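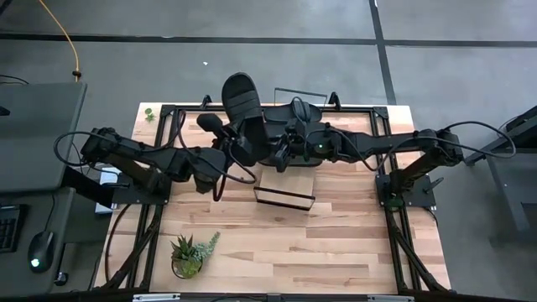
Zernia公国末代储君放弃继承权那一段，手头的材料今天重新排了一遍，先把结论不成熟的地方记下来。起因是26号相册。封面标签写的是“冬季，家庭”，里面却夹着一张室内合影：储君站在书桌旁，桌上有文件，身后站着两位穿礼服的人。旧目录把它定为签署放弃书的现场照，后来的几本小册子都照抄了这个说法。照片上没有手写说明，只在右下角有Kolář照相馆的凸印。木台的台面由一条条木料拼成，浅黄、奶油、偏粉、偏褐的都有，拿来做底色会影响对相纸泛黄程度的判断，所以正式翻拍一律垫中性灰卡。

凸印的情况。Kolář的凸印目前见过两种，一种姓氏外面有椭圆框，一种没有框、下面多一行“宫廷供应商”。合影上的是后一种。按行业名录，照相馆得到这个头衔是在储君订婚的消息传出之前，所以只凭凸印排不出先后，只能说不会太早。旧目录在这里写了“可证”，我用铅笔在边上改成“可参考”。

相纸：银盐，半光面，四边裁过，左边裁得不齐。背面有一块旧胶痕，胶痕下面压着铅笔字，斜光下能读出前面半个词，像是“书房”，后面读不出来。没有继续处理，等纸张组看过再说。相册同一页另外几张都用相角固定，只有这一张是粘的，说明它很可能是后来放进去的，跟“家庭”“冬季”都未必有关系。

桌上的文件放大看了。能看到抬头处有纹章，下面有两段文字，字迹看不清。放弃书正本存在Justow的州档案馆，正本是整页手写，抬头没有纹章，纹章在末页的封印上。两者版式对不上。当然可以说桌上放的是副本，副本有印制抬头也不奇怪，但目前见过的副本是打字稿，同样没有纹章。这一条对旧说法不利，先记着。

再说礼服。左边那位佩带绶带，右肩到左胯。Zernia宫廷的规矩，出席签署文件一类的场合不佩绶带，佩绶带的是授勋和接见。礼宾手册里写得很死，连靴子和手套都有规定。不过手册是老公爵在位时印的，到储君那一代执行得怎么样，没有材料。有一封内廷总管的信抱怨年轻人“见大使也穿得像去打猎”，可见没有那么严。所以绶带只能算旁证。
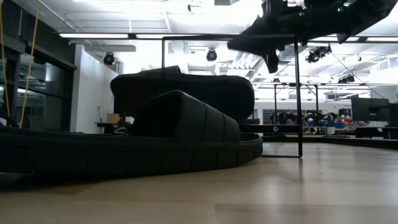

Justow，一月

上午去州档案馆调内廷日志，星期五只开半天，中间等调卷等了很久。可用的部分不多，抄录如下，括号里是我的话。

“殿下自山上返回，晚饭未出。”（没有写从哪座山回来，同月的马车支出里有去火车站的一笔。）
“首相来，谈至深夜，茶两次。”
“文书官受召，带印。”（带的是哪一枚印没有写。小印和大印在日志里通常分开记，这次没有分。）
“照相人未到，因雪。”

最后一条最要紧。如果日志可靠，签署当天照相馆的人没有到场，合影就不可能是现场照。但日志的这几条写在同一页上，没有逐日分开，“照相人未到”究竟归在哪一天，要看行间的空隙。我量了行距，前面三条排得紧，最后一条与上面隔开一行，墨色也浅一点。可能是同一天补记，也可能已经到了第二天。档案员说这本日志的书写人习惯在换日时空一行，但翻了前后几页，有的地方换日没有空。不能当规律用。

下午查报刊。《Skisport》冬季号合订本在阅览室开架，纸很脆，只能托着翻。里面有储君在山上的照片，图注称他“婚事未定，滑雪已定”，口气轻松，说明编辑部截稿时还没有得到放弃继承权的消息。这本杂志登的照片注明由Kolář供稿。我原来以为Kolář只做室内肖像，现在看来也派人上山。那么因雪不能进宫的照相人，或许当时就在山上没有下来。这是推测，写在这里备查，不要抄进目录。

同一本第60页有一张小图，是滑雪旅馆的书房，书桌的样子和合影里的很接近：桌沿有一圈浅槽，桌腿上粗下细。宫里那间书房的家具清单我们有，书桌登记为“直腿，绿呢面”。合影里看不出有没有呢面，桌腿倒是清楚，不是直的。如果合影摄于旅馆，那么桌上带纹章的文件也可以解释，旅馆的信笺抬头就印着业主家的纹章，我们信札卷里有实物。下周把信笺和照片并排比一下，主要看盾形的下缘，业主家的是尖底，公爵家的是圆底。

有一点需要提醒自己。小册子里流传最广的故事，是储君为了娶旅馆业主的女儿，在父亲的书房里一夜之间签了字。这个故事好讲，所以照片也就跟着被安到那间书房里去了。如果照片是在旅馆拍的，故事的后半段要改，前半段不一定。储君和首相的往来信里谈得最多的是年金和称号，婚事只在信尾提到，而且两次都用“那件您知道的事”带过。年金谈了很久，首相给的数目一直没有动，称号倒是从“殿下”退到了“亲王”，又退了回来。公爵夫人的信里则完全不谈年金，只问儿子冬天住在哪里，有没有人给他寄衣服。

目录暂时这样改：

26号相册，散照一张，室内合影，储君与两位着礼服者。Kolář照相馆，凸印第二种。地点待考，旧目录作宫内书房，存疑。日期待考，旧目录作签署放弃书当日，与内廷日志似有出入。参见《Skisport》冬季号合订本第60页。

展板文字还在用旧说法，排版那边已经出了样。先打电话让他们把“签字现场”四个字拿掉，改成“储君与来访者”，其余不动。电话里对方问能不能写“据传”，我说不要写，写了读者还是会当真。

借阅和保管：
日志原件不外借，复制件申请已交，取件时间2点以后，要带介绍信。
散照单独装无酸纸袋，放回8号盒，相册原位插一张替代卡，卡上写明取出原因。
翻拍文件正面、背面、斜光各存一份，斜光那张的灯从左侧打，右侧打的铅笔字更难认。
旧胶痕不要碰。

还没有解决的：右边那位穿礼服的是谁。旧目录说是文书官，依据只有他手里拿着一个扁盒子，被认作印盒。印盒我们库里有一只，方的，带提环；照片里的盒子没有提环，长宽也差得多，倒像装勋章的。如果是勋章盒，就跟左边那位的绶带说得通，整张照片可能是一次授勋之后拍的。勋章名册在Justow那边的另一个卷宗里，今天来不及调，申请单已经填好，夹在本子后面。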